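18 May 2018, notebook, Kirnimach open day

Typing this up on the train before I forget it all. Got to the Kirnimach building early, badge printed wrong (of course), and went straight down to the Nollberg stand because that's the one I came for. Their talk ran long, 14 slides on path planning and then a mad rush through the good stuff at the end, but I did get a straight answer on why they dropped suction for bottles. Curved sides plus a shrink wrap, too many misses. We saw the same with our cups in August so I felt a bit better about that!

Spent the rest of the morning on hand-held grippers with the ribbed finger pads. I like how the pads give. Our flat jaws would want a lot more squeeze to hold the same thing, and I want to try ribs on the Raju arm when I'm back — 8 mm spacing first, then 12 if that's too stiff. The plates are just screwed on, so swapping pads should be a quick job for us too.

Round things with a taper are still what I'd test first. Drink bottle, then a mug with the handle turned away.

Schweppes bottle, tabletop by the big plant:

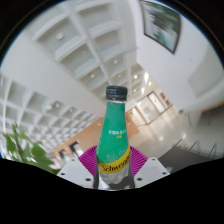
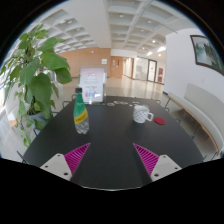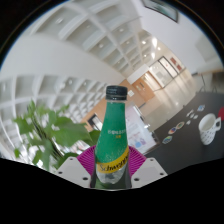
Things to chase: ask Korkulari for a price on printed pads, 11 pairs to start. Find out what material Nollberg uses, they were cagey and I forgot to push. Also their handout has the old wiring diagram in it, so don't copy that into our binder. Coffee was terrible, sandwiches were great. Next year I'd go for the afternoon demos and skip the welcome speech.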